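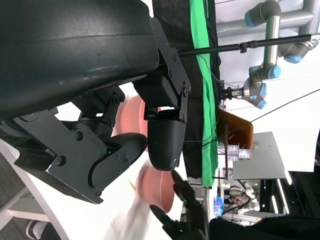
## 1/

Our paper on Gindullow is now online, and I want to explain it in a thread in easy words, as several persons asked me for this. I am Leen Matar, I work on two-arm manipulation in the Stoltley group. The short version: we train a policy from human demonstrations, and we found that a wrist camera helps much more if the policy is told when to trust it.

## 2/

The task is bowls. The robot must take pink bowls from a white table and stack them one into another. It sounds like a task for children. For two grippers with stiff fingers it is a good test, because the rim is thin and the wall is curved, and an error of a few millimeters is enough to push the bowl away.

## 3/

We have a camera on the head and one on each wrist. The usual method gives all the views to the network at every moment with the same weight, and the network has to find out by itself which one is useful. With very much data I believe it does. With the quantity of data which a small group can collect, in our experience it does not.

## 4/

Our dataset has 2,976 demonstrations, recorded by 9 operators. Before the training we removed 658 of them. This was the most unpleasant part of the project and I want to be open about it: the rules for removal are written in the appendix, and we also publish the removed ones, so you can disagree with us.

The most frequent reason for removal was that the operator corrected the grasp many times on the rim. A policy which learns from this also begins to tremble on the rim.

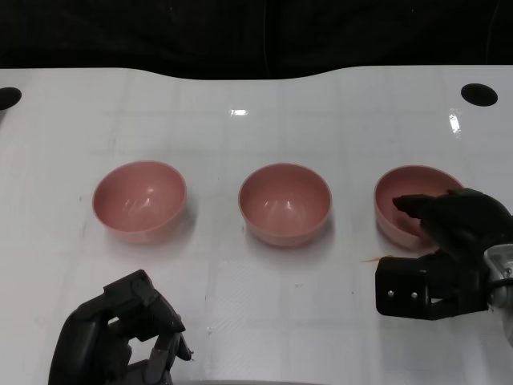
The second reason was a conflict between the arms. When both hands go for the same bowl, the operator sees it late and pulls one arm back, and the recorded action has a strong jump. We tried to smooth these jumps and the results became worse, so now we cut the full demonstration.

## 5/

Now the method itself. For each arm we predict one small number between zero and one, at every step. We call it the nearness. It says how close this arm is to a contact which matters. When it is low, the head view leads. When it is high, the wrist view of this arm leads, and the head view is kept only for the other arm.

## 6/

Where do the labels for nearness come from? We do not label by hand. We take the finger opening and the motor current from the recording, we find the moment where the fingers close on something, and we go backward in time from there. The code for this is short and a bit ugly. Issa is the name of the script in the repository, if you search for it.

## 7/

A question which I got two times already: why not use only the wrist views?

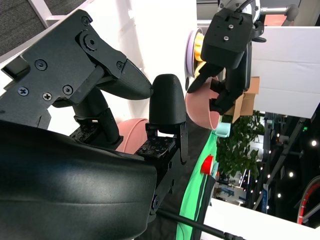 A wrist camera moves and rotates with the arm, and this is both its strength and its problem. Up and down have little meaning for it, and its own fingers cover a large part of what it should see. Sometimes it also receives information which the head camera does not give so clearly. For example, from one wrist you can look across at the other gripper, and see that it holds a pink bowl by the rim, while the nearer bowl is only a piece of pink rim low behind a short finger. For the decision "is the partner arm already holding something?" this side view is very valuable. For the decision "how do I come to my own bowl?" it is poor in such a moment, and the policy should ask the head.

In the ablation table you can find this under "cross view". We did not plan to study it. It came from looking at the failures.

## 8/

The background was another worry for me. In our lab room the wall is always the same, and a policy can learn the wall. In an exhibition hall there are ceiling lights, plants, boxes and cups in the view, and when the wrist turns, all of this turns too. We tested 12 arrangements of the table and surroundings which were not in the training. The policy with nearness lost some performance there. The policy with equal weights lost clearly more.

## 9/

What still does not work well:

- Motion blur. If the wrist moves fast, the edge of the bowl becomes soft and the nearness comes too early.
- Two bowls which are already nested. The policy sometimes takes both as one bowl. From the side, two rims close together look much like one thick rim.
- Bright white table under strong light. The head view has reflections, and the wrist view can be washed out at the same time. Then the weights do not help, because both sources are weak.

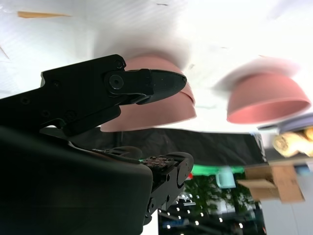
## 10/

About the reproduction. The Gunanley team received our code before the release and trained on their own arms, with other fingers. They got the same order of methods as we did, with lower numbers in total. I think the difference comes from the finger shape, but we did not test this, so please take it as my guess.

## 11/

If you want to try only one thing from the paper, try the backward labeling from finger closing. It needs no new hardware and it can be added to data which you already have. Please keep the current signal in your recordings! We lost our first set of demonstrations for this method, as we had saved only positions.

## 12/

The code and the cleaned data are available from 30th May, and the removed demonstrations are in a separate folder. The weights for the larger model will come in July. If you find an error in the appendix, please write to me directly. I already know about the wrong axis label in the third plot.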